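Caring for Wooden Tabletops and Worktops

28 July 2025
By Young-sook Gil, Household Advice Desk, Evasstead Residents' Service

Wooden tables and worktops are among the most frequently used surfaces in the home, and most of the damage reported to this office is the result of cleaning. Too much water, strong detergent and abrasive pads account for the majority of inquiries. The guidance below applies to indoor furniture with an oiled, waxed or varnished finish. It does not apply to antiques, which should be referred to a qualified restorer.

Daily cleaning

Wipe the surface with a soft cloth that has been wrung out well. The cloth should feel damp to the hand and should not drip. Work along the grain, then dry with a second cloth. A small drop of mild dish soap in warm water is sufficient for food residue. Residents should not use vinegar, bleach or general bathroom sprays on any wooden finish.

Light-colored woods show rings and dark spots sooner than walnut or stained oak. Examine them in daylight, from a low angle, before deciding whether treatment is needed.

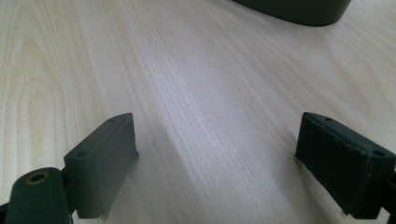 Pale wood with straight grain at the center and broader arched figure to the left.

Water rings

A white ring generally indicates moisture in the finish and will often fade if left alone. Allow 2 days before taking further action. If the ring remains, rub a little furniture wax over it with a soft cloth, following the grain. A black ring indicates that water has reached the wood itself. On an oiled surface it may be sanded lightly and re-oiled; on a varnished surface it should be left to a professional.

Oiling

Oiled worktops in regular use should be treated every 4 months. Clear the surface, clean it, and let it dry overnight. Apply a thin coat of food-safe oil, wait 30 minutes, and remove all excess. Cloths used with linseed or similar drying oils can ignite without a flame — lay them flat outdoors to dry, or soak them in water before disposal.

Brushes, pads and trays

Scrubbing tools are intended for metalware, sinks and tile. They should not be used on the tabletop, however stubborn the mark. Metal trays and racks should be lifted when moved, as their edges and feet will scratch a soft finish. Rinse sponge pads after each use, squeeze them out and stand them where air can circulate. Discard any pad that retains an odor after washing.

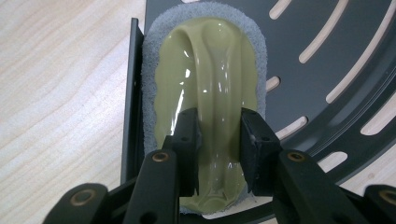
Scrubbing brush with a sponge base and green plastic handle, on a perforated metal tray.

Dried food on a tray should be soaked in the sink before scrubbing — it will then require far less pressure.

Reader comments (2)

Naveen Agarwal: Does the oiling interval apply to a dining table? Ours is only used on weekends.

Lenni Vuorinen: I waited 7 days on a white ring and it went without any wax.

Related items

Descaling a Kettle
Storing Cast Iron
Removing Candle Wax From Fabric
Sharpening Kitchen Knives at Home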